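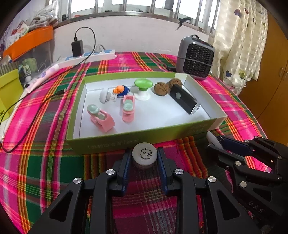
Bottle cap at the front of the tray, second gripper on the right.

jmota
Posting my notes on the Negi recording service, as there was a question in the other thread. You order sessions by task, their operators do them at home with a pair of hand-held grippers, and you get synchronized video and finger opening per hand. We ordered 80 sessions of small-object tray work. Delivery was on a 256 GB drive, which I prefer to a download link.

Good: the two hands line up in time. Opening values are smooth and the file layout matches the spec sheet.
Not so good: the task notes are thin. One line per session, no marks for grasp start or release. We paid for the labelling add-on in April and have yet to see it.

a_valente
What is the object set? We got a quote from Flallo and theirs was all cubes and cylinders on a grey mat. Cheap, but our policy fell over as soon as the background changed.

jmota
Household items, mixed shapes. I'll put up a couple more views. 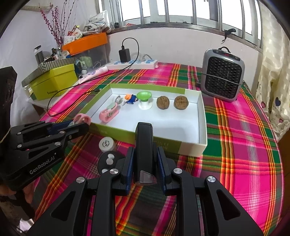
Object choice is the main reason I would order again. Cubes tell you very little about pad contact, and a set like Flallo's has no clutter behind it either. With Negi you get two walnuts in the same tray as a clip and a suction-cup toy, on a plaid blanket with a charger cable looping across it. A segmentation model has to work for its living there. Our baseline took the stripes for object edges until we retrained it.

marcela.m
I disagree that clutter is a plus by itself. If every session in a batch is shot in one bedroom, you have swapped one fixed background for another. How many rooms did you get?

jmota
Five. I asked for 10 and they said the rest would cost extra. So your point stands in part. I would still take five real rooms over one grey mat, but the sales page should say so before you pay.

The other thing to check is occlusion. With both hands working close together, the near gripper hides a fair share of what the far one is doing.

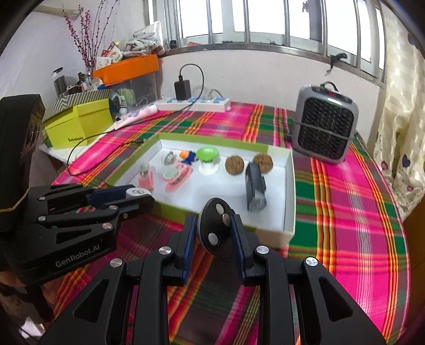
We handle it by pairing each view with the opening value for the same hand and dropping any stretch where neither is clear. It costs us some data — less than I expected — and the remainder trains well.

a_valente
Does the opening value come with a calibration file, or is it raw?

jmota
Scaled, with a calibration file per pair. Ask for the raw values as well. They sent ours the same day.

jaimeb
Contrary view: we cancelled after the pilot. Thin flat objects were hard to track in our footage and support told us to relabel them ourselves. For that price I would sooner buy the grippers and train my own operators.

marcela.m
Same here. We are pricing that option against Trimimora, and operator time is the biggest line by far.

Contact the moderators | Copyright Pekenach Forums | Back to top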